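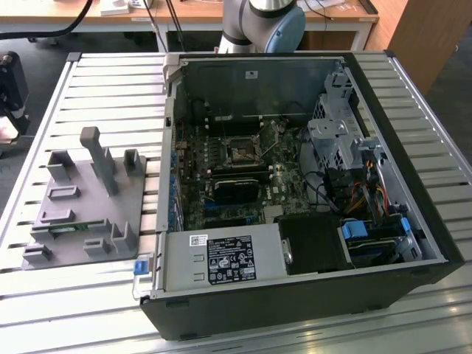

Kanini Kariuki
Project lead, Waso desktop teardown and rebuild cell

Hi all, September update. I'll start with the thing you asked about last time, which was how the good practice guide is coming along. It's on its third draft now and I'm finally starting to like it! The first draft was basically me copying my own notebook into a nicer font, and the second got so long that the folks at Bangate told me (kindly) they'd stopped reading at the part about screws.

So the new one is shorter. It has 18 rules, and each one fits on a single line you could tape next to the bench. The longer reasoning has moved to the back for anybody who wants to argue with it, and I hope some of you will.

The biggest change is how we handle the fixture tray. Back in the spring we let people set parts down wherever there was room and then taught the arm to find them. Don't do that! Every part now gets a home on the printed tray, and the arm isn't allowed to pick from anyplace else. Memory modules lie flat in their slot, and the tray sits to the left of the tower, on the same platform, so both share one reference point. If either of them gets bumped you re-zero before you run anything. Foltden did the print files for us and has already sent a revised set with deeper slots, which I'm excited to try.

We also wrote down what "ready" means for a computer, because it turned out we all had a different idea. The case goes on its side, the panel comes off, the inside faces up. It's unplugged from the wall before it gets anywhere near the cell, and a person checks that, by hand, every time. I got some pushback on the "every time" and I'm keeping it. Loose cables get tucked or tied clear of the arm's path. And the empty CPU socket gets its own rule, the strictest in the guide: no tool and no gripper goes over an open socket unless that's the job you're doing. Those contacts are so easy to wreck.

Speed limits are still a bit of a mess, I'll admit. We have 2 settings, one for when a person is inside the taped line and one for when the area is clear, and I think the slow one is still too fast for reaching down near the drive bays. Chege is going over the risk assessment with me and we'll settle on a number before the next report. Until then we use the slow setting for everything inside a case, which costs us roughly 3 extra minutes a run. I can live with that.

What I'd like from you: a yes on the second tray print, and somebody from your safety group to read the rules cold, ideally a person who has never seen our setup. I'd also love to hear if you want the guide as a shared page or a plain printout. My vote is printout, people write on those.

The parts budget is fine and training is a little behind. I'll send the draft over as soon as I fix the numbering.

Kanini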